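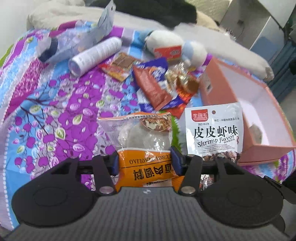
Staff Forum > Sumescombe Packing Centre > Working practices
Topic: Mechanised packing of gift boxes, comments invited

G.Krajewska (Site Manager)
Posted Tuesday, 09:10

Colleagues are invited to comment on the proposal to extend mechanised picking to the mixed gift box line. The Ravetar cells already handle single-product cartons on Line 2. Under the proposal, snack packets, wrapped sweets and soft toys would be picked by the cells, and staff now employed in hand packing would move to checking, replenishment and finishing. No post is to be removed as a result of the change. Comments will be considered before the shift plan for December is issued.

Grażyna Krajewska

M.Thaweesak
Posted Tuesday, 10:25

I should be grateful for clarification on grading. Hand packers at present receive the skilled packing allowance. The proposal refers to "checking and finishing" and does not state whether the allowance continues. Until this is set down in writing I do not consider that colleagues can give a proper view.

J.Prasertsri (Process Engineering)
Posted Tuesday, 10:50

The question of pay is for the Site Manager. On the technical side, I can report that the trial covered 2000 picks of mixed items. The cells placed all but 88 of these correctly. Most of the failures concerned small sachets lying on top of other wrappers, where two were lifted together. Crisp bags and other sealed bags gave little difficulty once the grip force had been reduced.

Y.Urrego
Posted Tuesday, 11:35

With respect to my colleague, I do not accept that the trial reflects an ordinary shift. The items were set out afresh at the start of each run. On the line they arrive in whatever order the supplier has sent them, and a foil wrapper or a paper tag may be lying over the item required. A packer moves it aside without stopping. I would also ask who recorded the crushed contents, as a bag may be placed correctly and still contain broken pieces.

J.Prasertsri (Process Engineering)
Posted Tuesday, 12:05

The point regarding breakage is accepted. Placement was recorded and the condition of the contents was not. I shall ask for 200 bags to be opened and inspected during the next run.

T.Thepsuriya
Posted Tuesday, 13:40

I write in support of the proposal, with one reservation. I transferred to the cells on Line 2 in the spring and my wrists have been considerably better for it. The work is less tiring. It is also more solitary. On the hand line we spoke to one another throughout the shift, and at the cells each person stands at a separate screen. I would ask that the checking stations be placed side by side.

M.Thaweesak
Posted Tuesday, 14:15

I support Tassanee's request. I would add that pace should be set by the checker. At present a cell continues to fill boxes while the checker is still dealing with the previous fault.

G.Krajewska (Site Manager)
Posted Tuesday, 16:30

I thank colleagues for their contributions and respond as follows.

The skilled packing allowance will continue for all staff who transfer. A letter confirming this will be issued to each person affected.

The layout of the checking stations has not been fixed. Tassanee Thepsuriya and Yesenia Urrego are invited to review the floor plan with Process Engineering.

A hold control at each checking station will be requested from Ravetar. I am unable to give a date for its supply.

Y.Urrego
Posted Tuesday, 16:55

I am content to review the floor plan. My objection to the trial figures stands until the inspection results have been posted in this topic.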